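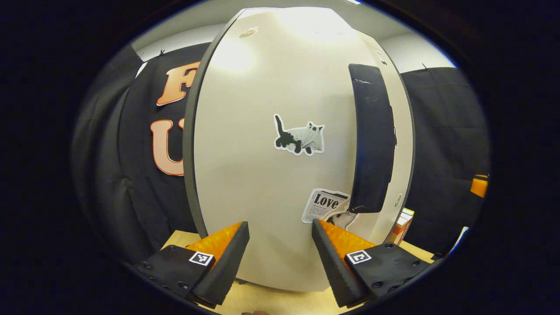 Does the slipper cabinet keep its middle shelf where it is now?

It stays where it is for the time being, at 496 from the floor to the top face. Pin holes go on both above and below so we can shift it later with no drilling.

January 2022, Kokkinos bench book, cabinet pages. Carrying on from the loose sheet Danai stuck in the back (please don't lose it, it has the door sizes on).

Where we are:

- carcass square, checked corner to corner again, fine
- doors hung, both open right out, both shut
- drawer on top runs ok empty. Not tried loaded
- stickers: staying. See further down, this was argued over long enough
- slippers: trial started, see below

Hinges. The left door was dropping a touch, you could see it along the top when shut, gap went from nothing to something you'd catch a fingernail in. Took the screw out of the upper plate, hole was chewed. Plugged with a matchstick and PVA (yes I know), left it overnight, screw back in, bites properly. If it goes again we do it right with a dowel and redrill. Achilleas says do it right now. Achilleas isn't the one doing it.

Adjusting order that worked, for whoever does the next one:

1. both doors open, slacken the middle screws only, not the plate screws
2. shut left door first, set the gap at the top
3. right door to match the left, never the other way round
4. nip up, open and shut a good few times, look again
5. then the side screws for in and out

I did 5 before 2 the first time and had to start again. Half an hour gone.

Right door was fine from the start. Didn't touch it. Leave it alone.

Sides. Dark grey, plenty of holes, plenty of screws. The dark board shows every bit of dust and every thumbprint, I'd wipe it with a barely damp cloth and then a dry one. Tried the Bornmont spray first and it left a bloom, took three goes to get off. Don't use it on the dark bits. On the white it's alright. Sandamali uses washing up liquid in warm water for everything and her cabinets look better than mine, so.

Shelf pins: we had a bag of the metal ones and a bag of the clear plastic ones and somebody has tipped them into the same tub. Please sort before using, the plastic ones are a hair thinner and the shelf rocks. Holes are 13 deep by the drill stop, metal pins go in to the shoulder with a push of the thumb. If you need a hammer it's the wrong pin.

The shelf wants checking for level as well. I put the small spirit level across the front edge and then the long one and got differnt answers. Trust the long one. Note to buy new small one from Taramden next time we order, not urgent.

Stickers. Right. Danai's view: it's going in the hallway at the Tundport flats, people putting their shoes away should have something to look at, and the tenants' kids chose them. Melina T.'s view: they'll be peeling by August and look scruffy. My view: depends how they go on. So the rules are

- degrease first, meths on a rag, let it flash off
- no sticker over a screw head or a pin hole
- nothing within 26 of a door edge on the inside, they catch
- rub down from the middle with the back of a spoon
- outside of the doors: as you like, but if one lifts it comes off and is replaced, no glueing the corner down

The clouds on the grey band at the back came up best of the lot. White on dark, reads from the other side of the room. The cow print one under them is good too. I'd have put the little ones lower still but it's done.

The "Love" newspaper one on the outside is slightly tilted, I asked if it was on purpose and was told leave it. Left it.

Slipper trial. Point of it is to find out whether one compartment does for a household or wether it wants splitting. Big brown fleecy slippers first as they're the worst case, they take up as much room as a boot and don't stack.

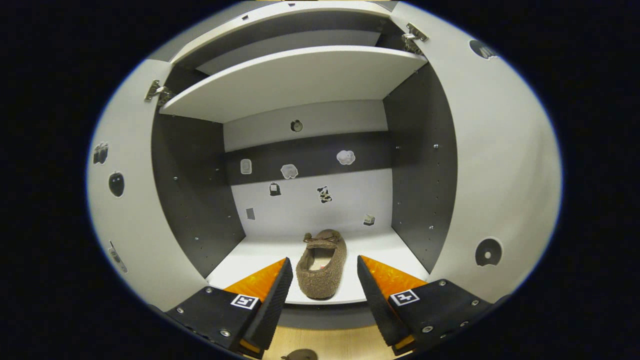
Went heel to the back to begin with. Comes out easier that way, your hand goes in to the toe and lifts. Toe to the back looks tidier with the doors open but then you're fishing. Melina C. tried it with her eyes shut (her idea) and found the heel-in way much quicker. Not a scientific test.

Fluff is going to be a thing. The fleece sheds on to the bottom shelf and on white you see it straight away. Options:

- wipe-clean mat cut to fit. Cheap, slides about unless it's tight
- leave the board bare and wipe weekly. Who wipes it though
- felt. No. Melina C. suggested felt and then took it back herself

Going with the mat. Offcut of the grey rubber from the Bornmont job should do, it's under the bench in the long tube. Measure the floor of the compartment in 2 places, front and back, it might not be dead parallel, and cut to the smaller one. Cut it face down.

Air. Slippers that have been on feet all day in a shut box. Danai raised it and she's right. We could drill the back panel, but then holes through the stickers or a silly pattern dodging round them. Better to leave a gap at the bottom of the doors, or take the felt bumpers up a size so the doors sit proud a bit. Bumpers is easiest, try that first. Thicker ones in the drawer marked MISC, not the one marked BUMPERS, don't ask.

Splitting the compartment: not yet. If it's one pair per person and there's four of them it'll be a heap by teatime. A second shelf halfway would make two low rows, good for slippers, useless for boots. Sandamali suggested a loose shelf, supplied but not fitted, pins taped to the underside. Like this a lot. Costs us one board and a bit of edging. Will price it.

Drawer at the top. Black bar handle, that's on straight, measured from both sides. Meant for gloves, keys, the dog lead. Loaded test still to do: bag of screws in the front, see if it tips down when it's all the way out. Want to do that before it leaves here and not in somebody's hall. Edges inside the drawer need a going over with 240, there's a rough bit at the back right you only find with your knuckles.

Lower bit under the bottom shelf is dark and a pain to see into. Tempting to call it boot space. Danai says call it nothing and people will find a use for it. Put "open base" on the drawing.

Moving it. It's heavier than it looks, doors taped shut, masking tape not parcel tape (parcel tape took a strip off the last one). Drawer out and carried seperately. Two people down the stairs, Achilleas at the bottom as he's tallest. Blanket round the front so the stickers don't rub on the van wall.

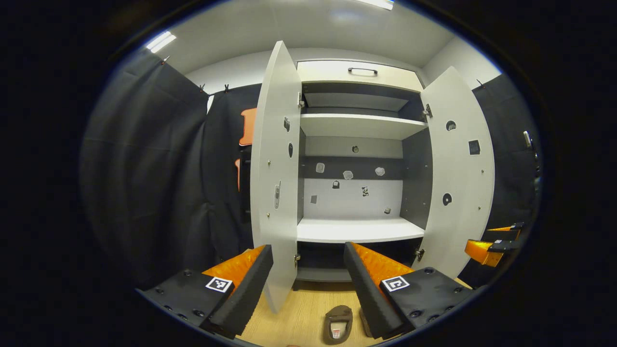
## Still to do

- drawer loaded test
- mat: find offcut, cut, fit
- thicker bumpers on both doors, then check the gap along the top again because it'll change
- sort the pin tub (anyone)
- price loose shelf, board + edging, ask Taramden for the matching dark grey
- redo the drawing with 496 on it, the old one still says the shelf is lower
- spare stickers in an envelope, taped inside the drawer
- ring Tundport about which wall it's going on and whether there's skirting. If there's skirting we need to notch the back or stand it off, and I would like to know that BEFORE we turn up this time

Melina T. has the key to the van. Matchstick screw: look at it again end of the week, write here what it's doing.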